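# Jornel open bins for bathroom and cosmetics storage

Jornel bins are plain plastic tubs with no lid, made for things you pick up every day. They suit bathroom shelves, dressing tables and the packing bench of a small shop. The cream bin is the wide, shallow one. Hand cream, face cream and other squeeze tubes can stand up in it and still show their names over the rim.

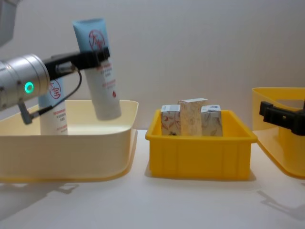
*Cream bin with squeeze tubes in light blue and white.*

The rim flares outwards and the corners are rounded, so a cloth goes round the inside in one wipe. Wash with warm water and washing-up liquid. Do not put the bins in the dishwasher.

## Choosing a colour

Cream and yellow are both in stock at our Horkness warehouse. The yellow tote is the stronger colour of the two and is easier to pick out on a crowded shelf. Many customers use one colour for full tubes and the other for items being sorted or sent out. Bins can be ordered singly or in packs of 2. 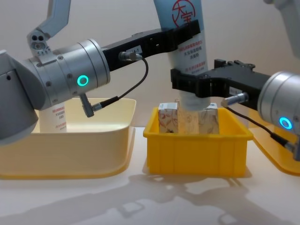
Hennessy: We keep hand cream in cream and anything going out in yellow. Tall tubes do lean when there are only a couple in the bin, so I put a folded flannel at one end.

A flannel works well. You can also fit the Jornel divider, sold separately, which slots across the short side and takes up very little room. It fits the cream bin only.

## Setting out a row

Three bins side by side make a useful sorting row on a flat table. Leave a finger's width between the rims so that each bin lifts out easily. Stand tubes with the printed side forward and put the oldest at the front.

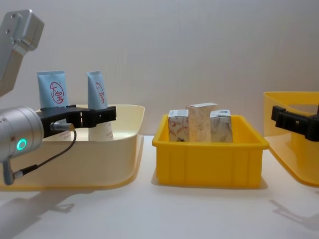

**Rendusance**

Before ordering, measure your tallest tube as well as your shelf. Tubes will stand above the rim of the cream bin and need clear space over them. For deep shelves, allow enough room to tip a tube forward as you take it out.

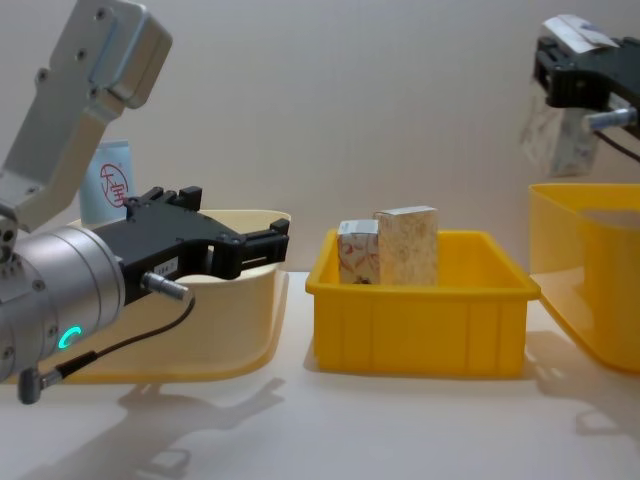

*Yellow tote, with the cream bin to its left.*

## Ordering

- Cream bin: order code 787
- Yellow tote: order code 101
- Divider: add to either order at the basket

Orders placed before noon leave Horkness the same working day. Unused bins may be returned in their original wrapping.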